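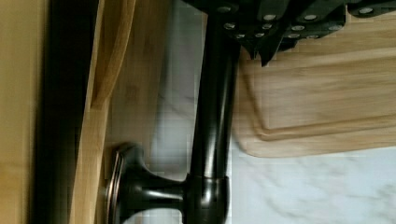 A kitchen that earns its keep: an afternoon with Esperanza Begay

Esperanza Begay had the kettle on before I had my coat off, and she apologised three times for the state of the place, which was a good deal tidier than mine has been since we moved in. She runs a small supper club from home, up to 6 guests at a sitting, and in between she bakes for the Saturday market at Trurnitham. All of it comes out of one ordinary domestic kitchen, and that was what I had come to ask her about.

We began at the tap, because she did. It is a dark bronze one with a long glossy neck and a single lever that flares out like the end of a trumpet, and she is extremely fond of it.

"Everybody told me to get chrome," she says. "My sister told me, the plumber told me, the man in the shop at Hovside told me, and he was the one selling it! But I'd seen a tap like this in a bed and breakfast years ago and I'd never quite got over it. It looks nearly black until the light catches it and then you get these little coppery streaks. I stand there rinsing lettuce and looking at it like a fool."

Does it show the limescale? "Oh, terribly, if you let it. So I don't let it. A soft cloth, a drop of washing-up liquid, dry it straight off. I never use anything gritty on it. My mother would have gone at it with a scouring pad and that would have been the end of it."

She likes her tools within arm's reach. The knives have plain black handles with little silver rivets, and she has had most of them since her first job, washing up and then chopping for a hotel called the Basodano, where she stayed for 2 summers and learned, she says, chiefly how to peel things quickly.

"The chef there had one rule, which was that you didn't walk anywhere with a knife. If you had to walk, you'd put it in the wrong place. I've thought about that in every kitchen I've had since. When we came here I stood in the middle of the floor with a cup of tea for the best part of a morning, just turning round, working out what I'd be reaching for."

Cutting boards are the other thing she has views on. She uses bamboo, with a groove running round to catch the juice, and she would like it known that the groove matters more than the wood.

"People buy a lovely flat board and then they carve a chicken on it and it's all down the cupboard doors. Or tomatoes, tomatoes are worse than chicken. Give me a groove every time. And I wash it by hand and stand it up on its edge overnight, and every so often it has a rub with oil. The first one I ever owned went through a dishwasher and came out the shape of a crisp."

I asked how she manages for worktop, as there never seems to be enough of it in any house I know, and she laughed and said there wasn't enough here either, and that the trick was to be strict about what was allowed to live on it. She took me through her reasoning at some length (we were on our second pot by then, and she had cut me a slice of a very good seed cake).

"Everything that sits out has to be used every day, or near enough. The toaster, well, obviously. The little oven I'd give up the big one for, I really would. If you're only doing a tray of something for two people, why would you heat up that great cavern?"
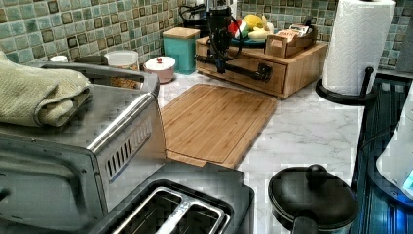 The little oven came first, as it happens, and the rest of the counter was arranged to suit it. It is stainless steel with a long handle across the front, and she does her nuts, her croutons and her Sunday bacon in it. A sage-green waffle towel was folded on top, and she does tell visitors that it has to come off before the oven goes on.

"It's my habit to put it there when everything's cold, so it's handy. I'd sooner people asked than helped themselves, put it that way. You do want to keep the top of those things clear when they're going, and give them a bit of room at the side for the vents."

The wooden organiser at the back, with its drawer, was a present to herself in April, and it has a second storey, as she calls it, made up of a small open box of packets and a teal plate for the fruit.

"I used to have a proper fruit bowl, a big deep one, a Vlachou bowl, very handsome. And do you know, things went to die in it. You'd get down to the bottom and find a satsuma that had been there since the clocks changed. On a plate you see all of it. There's nowhere for a banana to hide."

And the white worktop, with its marble pattern? She runs her hand along it before she answers. "I was nervous of it. I thought it would show every crumb, and it does show every crumb, and I've come round to thinking that's a kindness. With the old brown one I could go days. Beetroot is the only thing I'm really careful with. Beetroot and turmeric. Those get done on the board, with an apron on, and I wipe as I go."

She is planning a longer table in the next room, if she can find one that fits round the chimney breast, though she doesn't want the supper club to get any bigger. More elbow room is all she is after. There is also the question of a second shelf for the spices, which she and her sister have been arguing over since last winter and which was still not settled when I put my coat back on. I went home with the rest of the seed cake wrapped in paper, and strict instructions to throw out my fruit bowl.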